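Review: Kastness Bench Rules for Two-Arm Cells, Starter Set

We bought the Kastness starter set in May to replace a page of house rules that had been photocopied until the bottom line was unreadable. The set is a spiral-bound handbook of 70 pages, a pack of 33 laminated rule cards, a roll of floor tape, and a logbook. I have used it on tabletop manipulation work since then, mostly handling dishes, cups and small soft items with two arms over one table.

It is a good set with a weak logbook and one section I think is wrong.

What it covers

Kastness writes for small labs that run arms at low speed in a room where other people are working. The handbook says early on that it does not replace a risk assessment or the safety standards that apply to your equipment. I was glad to see that on page one, in normal-size type. The Parko binder we looked at before this puts it in the back.

The cards are sorted into 6 groups: table setup, shared space, grip and release, glass and ceramics, stopping, and logging. Each card has one rule on the front and the check for it on the back. The checks are short. "Outline of tray marked on table. Tray inside outline." You can hand that to a new operator and they will do it.

Table setup

These are the cards we use most. They ask you to fix the position of every tray and bowl before the arms are enabled, and to write down any change between runs. We used to move a tray a little to make a reach easier and then wonder why the next batch looked different. With the outline rule, that stopped within a week.

The cards also want the front edge of the table kept clear by the width of a hand. It sounds fussy. On a small table it costs you real space, and we ended up swapping to a smaller tray to meet it.

Glass and ceramics

This group is the reason I would recommend the set. The main rule is that nothing gets lowered over a glass until the glass is standing on its final support and the other arm has a set job: hold, wait, or stay out. A second card covers stacked items, such as a tumbler set on a bowl, and asks for a slower approach for the last part of the move. It also asks you to look at the rim from the side before you start, as a camera above the table will not show you how close the fingers are.
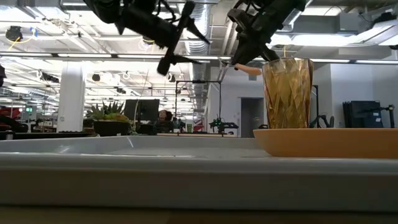 Shared space

The handbook gives a full chapter to arms in open-plan rooms, and most of it is sensible. Mark the reach of each arm on the floor. Keep desks and walkways outside the mark. Say out loud when you enable the arms, and agree on a reply. Anyone wearing headphones gets a tap on the desk or a message first, and you wait for the answer.

The floor tape is fine on hard floor and poor on carpet. The roll was too short for two stations, so we finished the second with tape from Usden that was a slightly different yellow. The handbook has no rule about matching colors, but ours does now.

Stopping

The part I disagree with is here. Card 4 in this group tells the operator to open both grippers after any unplanned stop. For a soft item over a tray, that works. For a glass in the air, it means dropping it. The glass group says to hold position and support the object by hand only once the arms are disabled, so the two cards contradict each other. We crossed out the stopping card and wrote "see glass rules" on it. I wrote to Kastness and they replied on a Thursday that it would be looked at for the next printing.

The rest of the group is good. It asks for a stop test at the start of every session, with the person who will be running the arms pressing the button, and it says where the button should be: reachable without leaning over the table.

Logging

The logbook has a line for each run, with columns for operator, objects, layout, result and notes. The notes column is too narrow to write in. We gave up on paper and copied the columns into a spreadsheet, which is now at 3,356 lines and has been useful. The column for layout changes has explained more odd results than anything else we record. I would have paid less for the set without the book.

Compared with the others

Sequeira sells a similar pack with better printing and a web version you can search. It is written for fenced cells, though, and has almost nothing on glassware or on people sitting nearby. The Parko binder is thorough and long. I could not get anyone here to read it.

Small complaints

The laminate on the cards splits at the corners if you keep them on a ring. The index leaves out "tray," even though trays come up in most of the table rules. Refill cards are only sold as a full pack.

Would I buy it again

Yes, for a room like ours. Fix the stopping card with a marker the day it arrives, and order an extra roll of tape if you have more than one table.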